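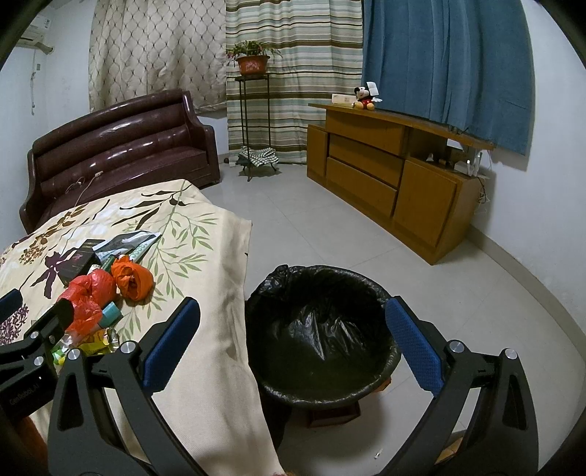
Gripper tips, mostly for the hand-held build but the arm version is the same from the wrist on. Updated November 17, 2023.

Pads first. Blue textured stuff, cut it a touch oversize, stick it, trim after with a fresh blade. Wipe the jaw with meths before gluing or it peels at the corner within a week. Don't touch the glue side.

Pivot screws – snug, then back off a quarter turn. Threadlock on the thread only, a dot. Too much and it creeps into the linkage and you're taking the lot apart again (did this in February, two evenings gone).

Jaws should open wide with no rubbing. If one side lags it's nearly always a burr in the hole. Round file, three strokes, try again. Dont oil it, the fluff sticks.

Practice at home on bin jobs. Rubbish off the bed, into the bin. Wrappers are the hardest, they slide. Close slow and come in from the side, pinch a fold if there is one. Balled-up carrier bags are easy, start with those. Boxes: grab the short way across. Raise the bin a bit if you can, a low stool or stand will do, saves your wrist. Fresh liner folded well over the rim so the jaws don't snag it.

Spares from Dulten, the Randedier screws are fine too but the heads round off if you lean on them. Right size driver!! Label the bag.

Printed parts – check for cracks round the screw holes every so often. Mine did over 224 grabs before the first one showed. Reprint with thicker walls, lay the part flat on the bed, not stood up. Keep the old one untill the new one fits.

Shared bench at Prilach: sweep up filings, hang the files back, glue lids ON.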